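O lixo da cozinha, esse incompreendido

Moro há anos num apartamento com cozinha de corredor, daquelas em que se abre a porta do forno e já não se passa para o frigorífico. Nestas condições, o lixo deixa de ser um assunto secundário. Cheira-se da sala, tropeça-se nele de noite e discute-se por causa dele ao pequeno-almoço. O que se segue é o que fui aprendendo, quase sempre da pior maneira.

O tamanho do balde

Toda a gente compra um balde grande demais. A lógica parece boa: quanto maior, menos vezes se vai ao contentor. Depois chega o verão, o saco vai a meio, dá pena deitá-lo fora assim, e uma casca de melão de há quatro dias começa a ter opiniões. Numa casa de duas pessoas, um balde pequeno, que encha em dois dias, resolve metade dos problemas de cheiro sem produto nenhum.

O meu anterior era um modelo da Drakholm, de pedal, com tampa de fecho lento. Fechava tão lentamente que dava tempo de sair tudo o que era mosca da fruta e de entrar outra vez. O pedal partiu ao fim de um inverno. Voltei ao balde simples, sem mecanismos, e não tenho saudades.

Sacos: medir antes de comprar

O número de litros impresso no rolo é uma indicação poética. O que interessa é o perímetro da boca do balde. Passe um cordel à volta do rebordo, meça o cordel e divida por dois: é essa a largura mínima do saco espalmado. Some-lhe dois ou três dedos para a dobra. Se o saco ficar à justa, escorrega para dentro à primeira borra de café e passa a haver lixo entre o saco e o balde, que é a pior espécie de lixo.

Quanto à altura, o saco deve tocar no fundo com folga. Um saco pendurado no ar aguenta o peso todo no rebordo e acaba por rasgar, de preferência quando se atravessa o tapete da entrada.

O ar preso

Há um ritual matinal em muitas casas que consiste em enfiar o saco novo, vê-lo inchar como um balão e esmurrá-lo até ao fundo. O ar fica preso entre o plástico e o balde e não tem por onde sair. Num balde com aberturas nas paredes isto quase não acontece. Num balde fechado, pode fazer-se um furo pequeno junto ao fundo com uma broca fina, mas só se o balde ficar sobre chão lavável, porque por onde sai o ar também sai o resto.

Quem não quiser furar nada pode virar o saco do avesso sobre a mão, pousá-lo no fundo e ir desenrolando para cima, encostado às paredes. Demora mais dez segundos. A minha vizinha Heidrun Eberhard faz assim há décadas e olha para os meus métodos com uma pena mal disfarçada.

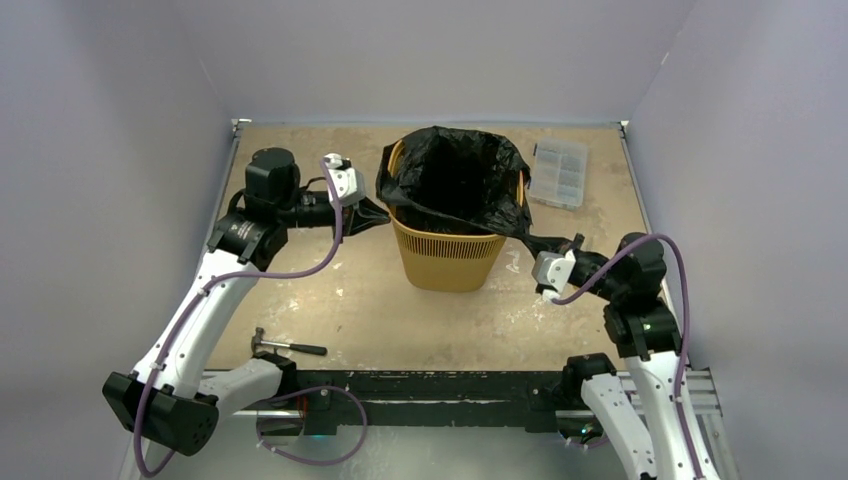
A dobra por fora deve ter pelo menos quatro dedos e ficar igual a toda a volta. Se o saco for largo demais, junte a sobra num só lado, torça-a e dê um nó pequeno, ou prenda com uma mola da roupa. Já vi recomendar elásticos gigantes de cores a condizer com os azulejos. Um elástico serve, desde que não seja preciso uma chave de fendas para o tirar.

Outra coisa que uso muito: deixar três ou quatro sacos dobrados no fundo do balde, por baixo do que está a uso. Quando se tira o cheio, o seguinte já lá está, e a pessoa que o tirou perde a última desculpa para não o pôr. Cá em casa isto funcionou durante um mês inteiro.

Cheiros

Bicarbonato de sódio no fundo do balde, uma colher de sopa bem cheia, mudado quando empapa. Uma folha de jornal dobrada por cima, para o líquido que sempre aparece. É tudo. As pastilhas perfumadas fazem com que o lixo cheire a lixo e a alfazema, e a alfazema nunca mais se recompõe na nossa memória.

Cascas de peixe e de marisco vão para o congelador, dentro de um saquinho fechado, até ao dia de levar o lixo à rua. Convém escrever qualquer coisa no saquinho. O meu cunhado Severin descongelou um desses convencido de que era caldo.

As borras de café, bem secas num prato, absorvem alguma coisa. Húmidas, ganham bolor ao segundo dia, e fica-se com dois problemas que partilham a mesma origem.

Moscas da fruta

Um copo com um dedo de vinagre de sidra e uma gota de detergente da loiça, pousado junto ao balde. Troca-se dia sim, dia não. Não vale a pena comprar a armadilha da Clegg em forma de maçã, que leva exatamente o mesmo líquido e ocupa o lugar do saleiro. Entretanto, guarde-se a fruta madura no frigorífico e passe-se por água as latas e garrafas antes de as pôr na reciclagem. O fundo de uma garrafa de vinho esquecida em agosto sustenta várias gerações.

Lavar o balde

Uma vez por mês, mesmo que pareça limpo. Parece sempre limpo, até se lhe meter a cabeça dentro.

Água quente da torneira, detergente da loiça e uma escova de cabo comprido que não sirva para mais nada na casa — marque-a com fita-cola, acredite em mim. Enxagua-se, deixa-se secar ao ar de boca para baixo e só depois se põe o saco. Se ficou cheiro no plástico, deixe uma pasta de bicarbonato e água durante a noite. Lixívia só em último caso, bem diluída, com a janela aberta, e nunca misturada com vinagre ou com amoníaco: dessa mistura saem gases tóxicos.

Esfregão verde é que não. Risca o plástico, e nos riscos instala-se precisamente aquilo que se queria tirar.

Levar à rua

Ate o saco quando estiver a três quartos. Eu sei que ainda cabe. Cabe sempre, e é com essa frase que começam todas as histórias de escadas lavadas às onze da noite. Antes de dar o nó, aperte o saco devagar para sair o ar, com a cara virada para outro lado.

Vidro partido embrulha-se em jornal grosso e mete-se numa caixa de cartão fechada com fita. Facas velhas, o mesmo tratamento. Pilhas e lâmpadas têm recolha própria, e as minhas vivem num frasco na despensa à espera do dia em que me lembre de o levar comigo. Em abril lembrei-me. Deixei-o em cima do tejadilho do carro.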